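We use cookies to remember your settings on this site. Accept / Manage

Workshop notebook: the folding question again

July 14, 2022
Sunee Khamphan
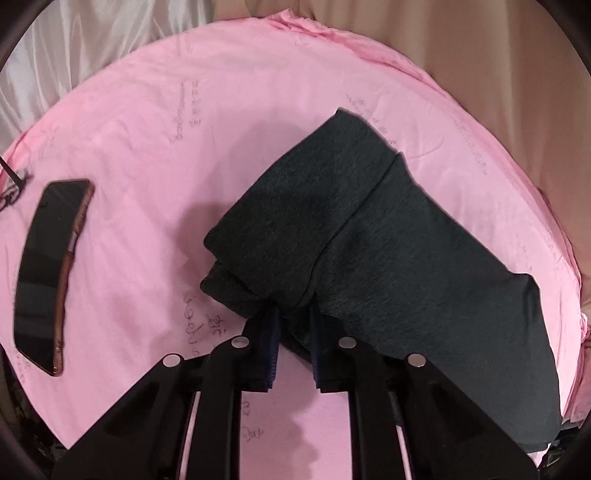 I still don't believe the Larwood method does what it says on the sheet. The claim is that a heavy black textile folded in wide panels, with the edges tucked under, will keep its shape in the bin and come out with fewer creases than one folded in plain quarters. Fine, maybe. But look at the black piece on the pink cloth: there's one broad panel lying on a slant, a small pointed flap sticking out on the left, and the material bunching into dark creases near the middle. If that counts as a wide panel fold with the edges under, then I'd like to see what a bad one looks like. The sheet has a line drawing, and line drawings don't have any thickness.

Thickness is my main complaint. The Larwood steps were written for shirting, I'm fairly sure of it. Anything thick and a bit fuzzy grips itself. You lay one layer on another and slide it to square up the corner, and the bottom layer comes along for the ride. With thin cotton you can nudge the top sheet a little and stop. With this kind of cloth you lift it and put it down again, which the sheet doesn't mention.

Dunbar says I'm starting from the wrong corner. Possible. I tried it from the other corner before lunch and got a different mess, with the extra at the hem end instead of the side. I don't count that as an improvement and I said so.

On the pink cover. Amadar wanted it so that dark fabric would show up against something, and for that it's good, I'll give them that. Edges are easy to see. But it's a loose cloth on a round top and it wrinkles, and any wrinkle under the work gets pressed into whatever you're folding. Also there's no straight edge on a round table to line up with. I have asked before for a square top. Asking again here so it's in writing. If the cover stays, can somebody at least iron it.

The storage numbers. The Prinus page says a shelf bay holds 200 folded pieces this way, against 76 in quarters. I don't see how. The fold is supposed to be flatter, but flatter by that much? I think they measured the 200 with light stock and the 76 with heavy, and put them in the same table. There is no note on weights anywhere. I wrote to ask and got back a link to the same page.

Bin 779 has the pieces I folded in plain quarters last time. Took two out today. One had a hard line across it, the other was fine. So quarters aren't great either, and I'm not going to pretend they are. But quarters take me half as long and anyone can do them without a sheet.

Before we agree to put all 2,000 pieces through this, I want:

- a trial with only heavy cloth, both folds, same bin, left alone until August
- the weights written on the tag
- someone other than me doing half of them, in case it really is my hands

Dunbar has offered to do the other half. He'll start from his corner, I'll start from mine, and we mark which is which on the tag in pencil. Pen goes through.

Left to do: find the second box of tags. Put the lint roller back on its hook, it has been on the windowsill for days. Ask Amadar about the square top.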